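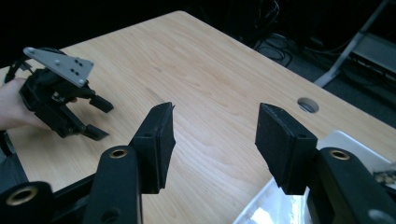
Woltine to bring robot packing to Tonthorpe site

Tonthorpe, 2022-08-14. Food packer Woltine will start using robots on two of the lines at its Tonthorpe site, where bags of dried goods are placed in trays by hand. All 503 people employed there will keep their jobs and their present rates of pay.

The robots are supplied by Getura and learn from examples of the work done by people. Packing staff pick up bags and set them in trays using hand-held grippers, one in each hand, and their movements are recorded. Woltine has 2294 recordings so far.

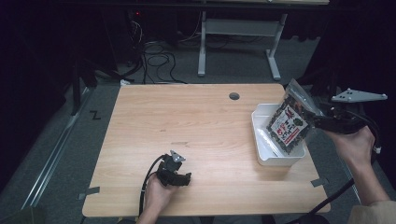
Staff who make the recordings do so in paid hours and can go back to their usual line at any time. Training in running and cleaning the robots will be offered to 200 people, with packers on the night shift given first choice of places.

"Soft bags are awkward to pick up and our packers know how to handle them," said Thaís Cavalcanti, site manager. "They will be teaching the robots and looking after them."

Marcelino Caldeira, a line leader, said: "My wrists ache after a long shift. I'd be glad to do less of the lifting, but we want breaks to stay as they are, and we've asked for that in writing."

The robots will be fitted by Evangelista, which also looks after the site's conveyors.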